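Workshop notebook, Vallar project
April 14, 2018
Entry by Raimonds Dzene

The review of work surfaces ahead of the Tovden move continued this morning. Inventory tag 177 has been transferred to the new register, and the former reference, 582, is to be struck from all lists. Yurani Ñahui has the paper copies and will return them to the Cuadros folder once the entries agree.

The finish requested by Disteo remains matte throughout. Gloss samples are no longer under consideration and may be released from storage. 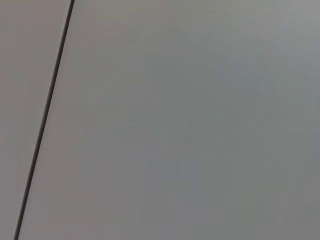 Joints between adjoining surfaces are to be recorded separately from the surfaces themselves — the earlier register combined the two, and several entries could not be traced afterward. The form now has one line for the joint and one for each side. For a plain gray surface with a thin, dark, straight line across it, the line is entered as "narrow, even width," and the gray on either side is given its own color note where one side reads slightly warmer than the other. Flatness is not to be entered from appearance; it requires the 300 mm straightedge.

Outstanding: color reference for the cooler gray; revised form to Disteo; confirmation of shelf 14 for the retained samples. The register closes in May.

R.D.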